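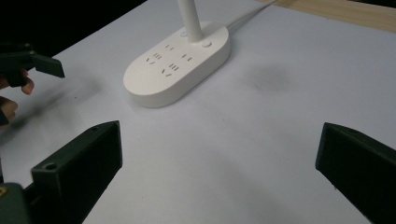
共享工坊 · 夹爪小组

去Skistalholm工坊那天是十月的一个傍晚，楼下卖烤红薯的刚出摊，楼上已经亮了灯。我们要找的人是夹爪小组的发起人，他请我们不要写名字，说组里的东西是大家轮着做出来的，写谁都不合适，那就叫他“组长”好了（他连这个称呼也推辞了半天）。

一坐下他先给我们倒茶，茶倒到一半就聊开了。他们做的是一种手持夹爪，人握着它去夹东西，动作记下来，再拿去教家里那台自己攒的机械臂。项目叫Bander，名字是头一晚随口起的，后来懒得改。“一开始真没想那么远，”他说，“我就是想让机械臂帮我插插头。我父亲腰不好，弯不下去，家里插座又都在柜子后头。你说这算多大的事？可是做起来，哎呀，一个插头够我们忙一年的。”

所以练习的对象也是日常物件。白色桌面上放着一只台灯，底座椭圆形，顶上开着几组插孔，有两孔的也有三孔的，灯杆根部还有小圆按钮。组长对这只灯很有感情：“它好就好在什么都有一点。孔有窄的，有斜的，按钮又小，灯杆还挡着你，逼着你换角度。白底座放白桌子上，软件也头疼，边都找不准。我们试过铺一块深色的布，识别是顺了，可谁家桌子专门给你铺布呢？后来又撤了。”

夹爪的手指是墨绿色的，方头方脑，外侧留了装配用的螺丝孔。问起颜色，他笑得很开心：“那卷料打折！真的，就这么个原因。买回来大家都说像军用水壶，看久了倒也顺眼，现在换别的颜色反而有人不答应。”指尖的形状改过很多回，最早是圆头，夹插头老是打滑，后来切成斜面，里侧留平，才算稳当些。他从抽屉里翻出一袋废件给我们看，有断的，有翘边的，还有一只装反了才发现孔位不对的，他一只一只讲来历，讲了快一壶茶的工夫。

软件那边用的是他们自己写的一套小工具，叫Plasallow，负责把录下的动作整理干净。“名字也别问，”他摆摆手，“写它的朋友说念着像在咽东西。”到我们去的时候，组里一共录了514段动作，能用的留下了将近200段。其余的呢？“手抖的，夹歪的，录到一半电话响了的。还有一段从头到尾都在聊晚饭吃什么，动作倒是挺标准，我舍不得删，单独存着。”

花费他也不避讳。一对手指的打印料和螺丝合下来63元，最贵的反倒是做坏的那些。“要是有人想在家里做，我劝他先别急着买好电机，先拿手握的练，练到自己闭着眼都知道指尖在哪儿。机械臂学的就是你的手，你自己毛毛糙糙，它也毛毛糙糙。”

两个人各握一只夹爪配合，是最近才开始试的。一个人扶住底座，另一个人去对孔，听着简单，头几次两只爪子老是撞在一起。组长说这事跟抬沙发差不多，得有人喊口令，可录的时候又怕吵，于是改成点头，点头又看不见，因为两个人都盯着桌子呢。说到这儿他自己先乐了，隔壁做木工的也探过头来跟着笑。

下一步他们打算做一个软一点的指垫，名字倒先定了，叫Triệu，是组里一位会越南语的成员提的。样件还在画，第2版图纸贴在门后，上面全是铅笔改的尺寸。我们告辞的时候天已经黑透，组长送到楼梯口，又想起一件事，追下来两级台阶：“你们家里要是有不用的旧插线板，别扔，给我们拿来，什么样的都行！”

本网站使用Cookie以改善您的浏览体验。继续浏览即表示您同意我们使用Cookie。 接受 | 了解更多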